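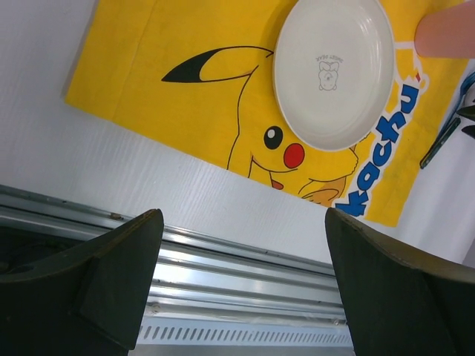
Aníbal Bedoya

HOME | NEWS | COUNCIL | LETTERS | WHAT'S ON

Filed under: Town & Around

Print this story | E-mail this story

Stirnumthorpe has finished voting on a name for its new footbridge, and the bridge will be called the Footbridge.

The town received 2,698 ballots by the June deadline, a better turnout than it got for the last council race. Of those, 2,575 were ruled valid. The rest were mostly write-ins for Pikachu, the yellow cartoon fellow with the red cheeks, who had not been nominated and does not live in the district.

Four names were on the ballot: Matar Crossing, the Tevstead Link, Zultlow Bridge and the Footbridge. Matar Crossing led for most of the count and lost by four votes.

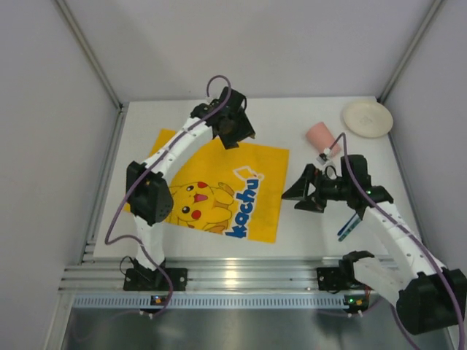
Page last changed: June, 4:40 p.m.

Supporters of the Tevstead Link say they were robbed, as the bridge does go to Tevstead. Supporters of Zultlow Bridge have asked for a recount, though they finished last - and by a margin no recount is likely to trouble.

The council had set aside money for a name plaque. It will now go toward a sign reading "Footbridge," to replace the temporary sign reading "Footbridge" that has been up since spring. The new one will be bigger.

Write-in voters were thanked for their interest. A request to put a yellow stripe on the handrail has been passed to the parks department, which expects to reply by fall.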